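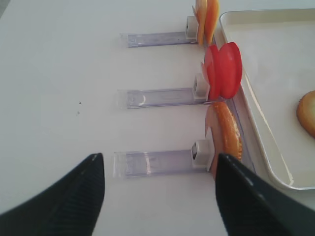 Issue 9

Emier Nursery opens summer places for two- to five-year-olds

Summer at Emier is nearly here, and we can't wait! Our new holiday programme starts in July at the Drunum Road building, with mornings full of music, water play, stories and plenty of digging in the garden.

Children will be in small groups led by nursery staff they may already know. Setareh Ebrahimi runs the youngest room, and Farhad Babaei has the four- and five-year-olds, who get a weekly trip to Stirnero Park (weather allowing, but we do like puddles).

"Last year the children built a whole town out of boxes and wouldn't let us take it down," said Homa Hosseinzadeh, head of nursery. "We've got three times as many boxes this year - I'm so looking forward to seeing what they make!"

Roughly 100 places are on offer across the summer, open to families new to Emier as well as those already with us. Sessions begin at 9 a.m. and finish after lunch. Parents can look round any Monday morning in May - just ask for Niloufar Karimi at the front desk.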